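Clerka Label Maker: The Friendly Guide
Section 3: Setting up your first labels
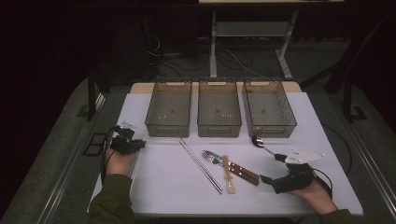 I've had my Clerka for a good while now and I've made pretty much every mistake you can make with it, so this section goes at the pace I wish somebody had gone with me. If you've already charged the thing and got the first tape in (Section 2), carry on. If you haven't, go back and do that first, I'll wait.

Before you start

Have a think about what you want labelled. I know, you want to get printing! But I ran through most of a tape on day one doing labels I later peeled off, and tape is where the money goes. Jot the words down on paper. Short ones work best. "Forks" is a good label. "Forks and other things we use at dinner" is a bookmark.

You'll need:
The Clerka, charged
A tape cartridge (12 mm is the one I use for nearly everything in the kitchen)
A dry cloth and a bit of washing-up liquid
Your list

Printing a label

1. Hold the power button until the screen lights up. It takes a couple of seconds and the motor gives a little grumble.

2. Press Menu, then choose Tape Width. Pick the width printed on the end of your cartridge. The machine doesn't check this for you, and if you get it wrong the tops of your letters go missing.

3. Go back and choose Text Size. Medium is fine for drawers and bins. I use Large for anything on a high shelf, as my eyes aren't what they were.

4. Type your word. Shift works once and then switches itself off again, so for all capitals you press it twice.

5. Press Preview. Please do! I have a very nice label in the utility room that says "Cutley" and I've decided to live with it.

6. Press Print and let go of the tape. Don't pull on it while it's coming out – it stretches the letters and can jam the cutter.

7. When the motor stops, squeeze the cutter lever firmly, all in one go. A slow squeeze leaves a ragged end.

Note: The first label after you fit a new cartridge always has a long blank bit at the front. That's normal. To save tape on the ones after it, go to Menu, then Margins, then Narrow.

Caution: Keep fingers out of the slot when you press the lever. The blade is small but it's properly sharp.

Sticking it on

8. Wipe the spot with the cloth and a drop of washing-up liquid, rinse it, and dry it completely. Kitchens are greasier than you think, especially anywhere near the hob.

9. Bend the label gently along its length and the backing splits down the middle. Peel off one half only.

10. Line up the peeled half, press it down, then pull away the other half and smooth it from the middle outwards with your thumb.

11. Leave it alone overnight before you wash it or put anything damp against it.

Note: Textured surfaces are a pain. If there are holes or ridges, look for a flat strip near the rim and put the label there, or print it on Jurora tie-on tags (they take the 12 mm tape nicely) and hang it instead. My friend Bronisława Śliwiński sticks hers to the shelf in front of the thing, and then she can swap things about without reprinting. I've copied her in the larder and I like it a lot.

Caution: No ovens, no microwaves. The standard tape goes brown and curls up in heat. For the dishwasher you want the laminated sort, and even then I'd stick to the top rack.

Saving labels you use a lot

The memory holds 200 labels, far more than I've ever needed. With your text on the screen, press Save, pick an empty slot and press OK. To get it back, press Recall and scroll. You can't give the slots names, so I keep a list of mine inside the lid of the carry case.

To clear the whole memory, press Menu, then Reset, then type 1288. Think before you do this. It takes the tape width and text size settings with it, and there's no undo.

If it goes wrong

Blank label: the cartridge is probably not clicked down. Open the back and press both corners.

Faint print: low battery, nearly always. I get roughly 300 labels from a charge, fewer on Large.

Label peeling at the corners: redo step 8, with a fresh label. Snipping the corners round with nail scissors helps too.

Screen frozen: hold the power button and Menu together until it goes dark, then switch on again. Saved labels survive this one.

Section 4 covers borders, symbols and the two-line layout.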